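Eltlow 2 Lawn Soil Moisture Probe

Sold by Costgate Garden Supply
Item 1280
In stock, ships Monday to Friday

We put off carrying soil probes for a long time. Most of the ones sent to us over the years were a metal spike with a needle gauge on top, and the needle moved if you pushed the spike into a lawn, a bucket of sand or a baked potato. The Eltlow 2 is better than those. Whether you need one is another matter, so please read the whole page before you order.

What it does

It reads moisture at two depths and shows each one as a number on a small gray screen. There is no app and no account to set up. Push it in, wait for the reading to settle, write the number down. The maker says it will also tell you when to water. It won't. It tells you how damp the soil is where the tip is sitting, and you have to decide what that means for your grass.

The box claims it is "accurate in all soils." We don't believe that about any probe at this price. In the heavy clay behind our store it read wetter than the soil felt in the hand, and it did so every time. That can be worked around once you know your own ground. In stony soil we got readings that jumped all over the place, and we would not buy it for that.

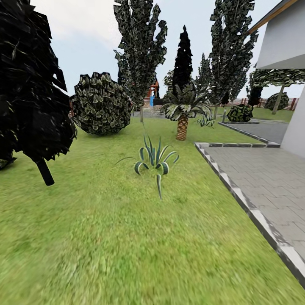 Mixed yards are where a single reading will fool you most. Grass under a big evergreen can be bone dry after a rain that soaked everything else, and an agave wants a lot less water than the turf next to it. Take readings in several spots and keep them apart in your notes. Averaging them gives you a number that fits no part of the yard.

Compared with the Sayce

The Sayce probe costs less and reads at one depth. If you only want to check whether the sprinklers are reaching a far corner, buy the Sayce, or use a long screwdriver. If it slides in easily, the ground is damp.

Specifications

Reading depths: 2
Probe length: 19 inches
Screen: gray, no backlight
Batteries: AAA, not included
Warranty: through Gestton, the importer. Keep your receipt – they will ask for it.

Care

Wipe the shaft after use. Don't leave it standing in the lawn, whatever the picture on the box shows. The seal around the battery door is thin and we don't expect it to survive a season outdoors.

Customer comments

"Works fine. The manual is useless. I stopped watering on Sunday and the lawn looks the same as before." – Carys Foulkes

"Good in my beds, hopeless near the driveway where it's all gravel. Returned it in July and got my money back without a fuss." – Amparo Londoño

Returns accepted on clean probes in the original box.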